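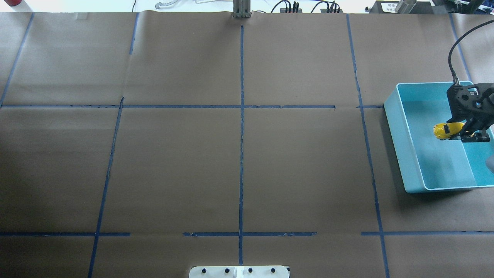

2025-10-26
Table covering, Jarneo bench

The kraft paper from September is still down. I had meant to strip it today but it will do a while longer. There are creases along the seams where the sheets overlap, worst towards the far edge, and the upper tape line crosses some of them. Pressed the seams flat by hand and they came up again.

Grid is in the dark blue painter's tape as before. The long lines are holding. The lower cross line is in pieces with gaps between, and I'd like to relay that one as a single run next time. Outer lines slant a bit. I used the table edge as a guide and should have snapped a chalk line first.
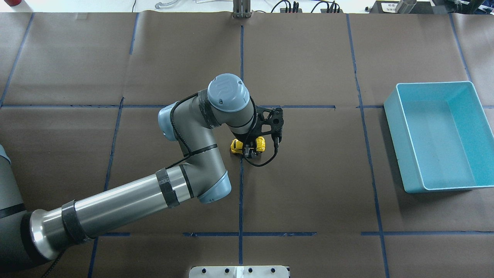

The blue bin stays on the right-hand side, on top of the tape. Riet wanted it square to the grid, so I tried a paper template under it, then gave up – the template crept more than the bin did. Toy car is the yellow one. The rest of the cars are in the Dravulis box on the lower shelf, lid on please.

Paper: one roll left, 1000 mm wide. Tape: 4 rolls, same blue.

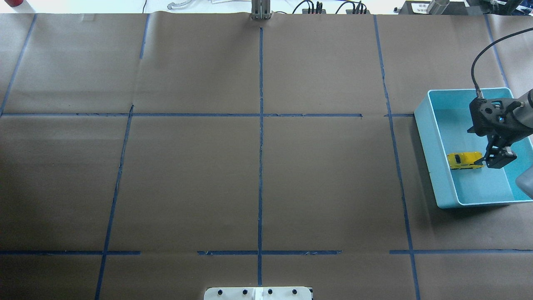 Sofia Katsaros would sooner we gave up on paper altogether and painted the grid on a board, as they did at Flimura. Her point is that the seams will always lift. Mine is that we change the layout too often for paint. Left it there for now.

Tape edges need a look whenever the cover is changed. Where the edge has gone ragged, cut it back with the knife and a steel rule – no pulling, it takes the surface with it.
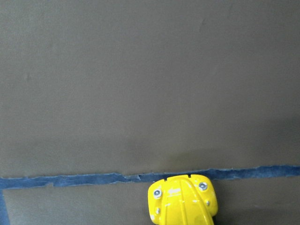 Small scuffs I'm leaving alone. To do: order paper, ask Celeste where the long rule went, relay the lower line.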